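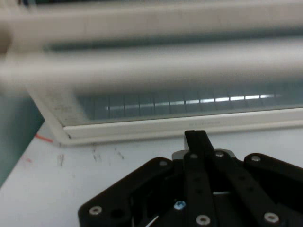

4. Checking the wrist view and setting the gripper mask

By now you have Gavbridge talking to the arm and the wrist stream coming through in the Tremico viewer. Before any planning happens, the perception node has to learn which part of the wrist view is your own gripper. Skip this and the planner will treat the finger and the linkage bars as an obstacle that follows the arm wherever it goes, and it will refuse every approach you ask for. We get more mail about that than about anything else in this guide, so please take your time with this section, even if you are itching to see the thing move.

You will need the arm powered, the motion lock on, and one ordinary object on the table in front of the finger. A pale object is a good test, as black plates stand out well against it. It does not matter if the object looks soft and blurry in the viewer. The focus should be left where you set it in section 3.

4.1 Recording the mask

1. Open the Tremico viewer and choose the wrist stream from the list on the left. The gripper plates should take up the lower part of the view, with the fingertip pointing up toward the middle. If they come in from the top instead, go back to section 3 and flip the stream there (please don't flip it in the viewer, which changes only what you see and leaves the planner working upside down).

2. In a terminal, start the mask tool with torko mask record --stream wrist. It opens a second window and waits.

3. Put the gripper in its rest position with torko grip rest. Keep your fingers well away while it travels.

4. Press the space bar. The tool collects 400 views while the wrist makes a small, slow wobble. Whatever stays put in the view is taken to be gripper, and whatever shifts is taken to be the world.

Caution: The motion lock is lifted for the length of the wobble. Clear the table to either side of the wrist and keep a hand near the stop button. Closing the window does not stop the arm.

5. When the wobble ends, the mask is painted over the view in green. Look closely at the outline. It ought to cover the side plates, the bars between them and the whole of the finger, right up to the squared-off tip.

6. If you are happy, press S to save. If you are not, press R and go back to step 3 – there is no penalty for doing it over, and most of us do it twice.

4.2 Cleaning up the edges

Shiny screws are the usual trouble. A silver head catches the light differently as the wrist turns, so the tool may decide it belongs to the world and leave a little hole in the green. The same goes for any dark gap between the bars where a wire shows through. Turn on Fill holes and both should close up nicely.

Reflections on the object are a different matter. A bright streak across a clear panel can leave a stray green patch well above the fingertip. Use the eraser for these, and leave the area just past the tip alone, as that is where the planner looks for contact.

Note: Scuffs and smudges on a light tabletop don't need erasing from the mask. They are handled later by the surface filter, and Young-sook Ki's notes in the Yeo folder explain how to tune it if yours is especially well worn.

4.3 Setting the margin

The margin grows the mask outward by a few pixels to allow for flex in the linkage. The default is 3. Chang-ho Yeom, who wrote the planner side, likes 2 for fine work near a ledge or rim, and that is worth trying once everything else behaves. Set it with torko mask margin 2 and restart the perception node.

4.4 Testing

1. Run torko plan dry. No motion is sent to the arm.

2. Watch the log for the line "self mask loaded". If you see error 683 instead, the saved mask was made at a different stream size and has to be recorded again.

3. Ask for a short approach toward the object. A path should be drawn in the viewer, starting at the fingertip.

If the path starts somewhere off to one side, the tool offset is wrong and the mask is fine – see section 5.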